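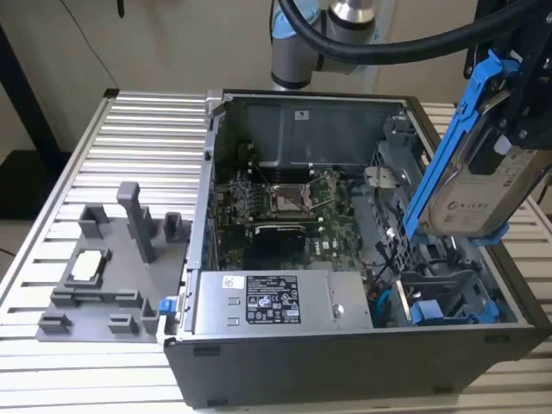 侧板拆掉、平放在台面上的机箱，带蓝色托架的3.5英寸硬盘在右边硬盘笼那一侧。

旧台式机拆装，大家常问我的那些事

我在Plakside的维修角帮忙收拾旧电脑，每周五晚上开门。来的人问的问题翻来覆去就那么几个，我索性写在一起，想到什么补什么，顺序有点乱，别介意哈。

为什么要把机箱放倒？

站着也能拆，就是费劲。放倒以后主板朝上，螺丝掉了看得见，显卡也不会因为自重往下坠。我自己刚开始那阵子总嫌麻烦，蹲在地上打着手电拆，脖子疼了两天，后来就老老实实搬上桌了。放之前看一眼哪边的侧板能开，开口那面朝上，放反了还得再翻一次（我翻过不止一次）。

硬盘上那个蓝色塑料架是干什么的？能扔吗？

别扔！那是硬盘托架，免螺丝的，硬盘卡在里面，整个推进硬盘笼就行。品牌机很喜欢用这种设计，要摸得到、要掰得动的地方常常做成蓝色，找起来很方便。架子丢了再配很烦，不同机型的宽度和卡扣位置都不一样，看着像，插进去就差那么一点点。我有一个抽屉专门放这种架子，每次有人来问“有没有多的”，我们就一起蹲着翻。

怎么把硬盘取出来？

关机，拔电源线，按几秒开机键放掉余电。然后先拔硬盘上的两根线，一根数据线，一根供电线。数据线有的带小金属片，要按住再拔，硬拽容易把接口的塑料舌头拽断。线都拔了，再捏住托架往外抽。抽不动就停一下，看看是不是线还挂着，或者旁边还有个卡扣没松。千万别拿螺丝刀去撬。

装回去的时候总觉得没到底，怎么判断？

推到底一般会有“咔”的一声，托架和笼子边缘也是齐的。我的习惯是推完再轻轻往外拉一下，拉不出来就算好了。还有方向，接口那头要朝着线能够得着的一侧，有人装得漂漂亮亮的，最后发现接口朝里，线根本插不上，只好重来。

SATA线非得用蓝色的吗？

颜色没关系，蓝的红的黑的都一样传数据。要看的是长度和弯头。线太短会把接口绷着，太长又堵在风道里。我喜欢让它自然弯一下，别折成死角。

CPU插座空着，要盖起来吗？

要！尤其是针脚在主板这边的那种，碰弯一根就够你难受一晚上。原装的黑色塑料盖还在就扣上，找不到的话，先别在它上方晃螺丝刀。我们这儿的Dilani Majumder修针脚手很稳，用的是一支自动铅笔的笔头，不过她也不保证次次能救回来。所以大家还是自己小心一点，手指头也别往那片金色触点上按，皮肤上的油擦起来挺讨厌的。

灰色那个大塑料罩子能不能不装？

导风罩嘛，好多人嫌它挡事，拆了就不想装。我建议装回去。品牌机的风扇位置是配合它设计的，少了它，风就到处乱跑，有的机器风扇会一直呼呼转。拆它之前拍张照片，很多罩子是一掰就下来，装的时候却死活对不上位置，有照片看就省心多了。

电源也要拆开清灰吗？

外壳不要打开！里面的电容断电以后还可能存着电，这事我不劝你冒险。要清灰就从进风口往外吹，吹的时候用手指轻轻抵住风扇叶片，别让它飞转。标签也别撕，以后查功率、查型号全靠它。

旧硬盘里的东西怎么办？

先备份，再清空。我用的土办法是在每块盘上贴一条纸胶带，写上名字和“已备份”或者“没动过”，不然几块盘摞在一起，长得都差不多，谁看谁晕。胶带别贴住透气孔，硬盘上一般会印着提醒。备份完放24小时再清，这是我自己定的规矩，总有人第二天早上突然想起来还有个照片文件夹没拷。

要不要戴防静电手环？

有就戴。没有的话，拆之前摸一下机箱没上漆的金属部分，少穿毛衣，脚下别铺地毯。冬天特别干的时候我一定会戴，夏天嘛……有时候会忘。

开始之前要准备什么？

一把十字螺丝刀，一个装螺丝的小盒子（吃完的薄荷糖盒就很好用），一卷纸胶带，还有手机。我用的是Risto那套螺丝刀，5个头，平时只用得上其中一个。桌面随便什么材质，平整、够大就行，铝台面有缝隙的话垫块布，小螺丝滚进缝里真的很难抠。

装完开不了机，是不是坏了？

先别慌，十有八九是什么没插紧。内存拔下来重新按一遍，两头的卡扣要扣上；扩展卡看看有没有翘起来；主板供电再摁一下。有一回我折腾了半天，把能换的都换了一遍，结果是电源后面那个小开关没拨回来。从那以后我第一个看的就是它。

能直接把机器搬来让你们看吗？

可以呀，晚上7点以后来，带上电源线，显示器不用搬，我们有。5月份人会多一点，可能要等。如果是Munshi或者Caltton的老机型，先留言告诉我型号，我去抽屉里翻翻有没有合适的托架。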